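Household cleaning

Household cleaning is the everyday business of keeping a home tidy, pleasant and fit to live in, and it takes in everything from a quick wipe of the kitchen bench to the grand spring clean that turns a whole house upside down.

Surfaces

Tables and benches get the most attention in nearly every home, and fair enough too, as that's where crumbs, spills and school projects tend to gather.

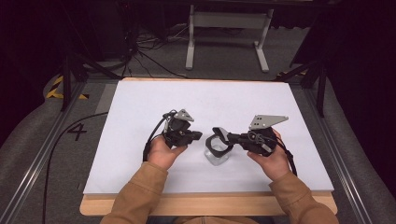 Customs

In the hill town of Padow, a settlement of 1,550 people, neighbours still set aside 11 days in April for airing rugs and washing curtains, a much-loved habit they share with nearby Zilach. Dark items on pale surfaces show dust sooner than most, so they're usually done first.

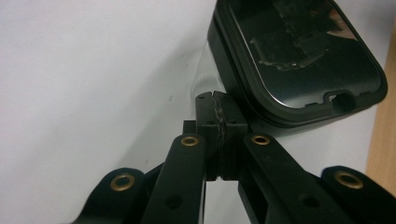 Black object on a pale surface

Products

Plain soap and warm water will handle most jobs (grandparents everywhere will tell you so), though spray bottles have become a favourite for light work.

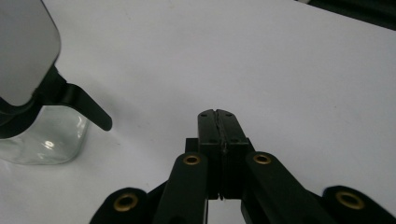

Vinegar, diluted to suit the task, is another old standby, but it should be kept well away from marble and other natural stone, which it can dull.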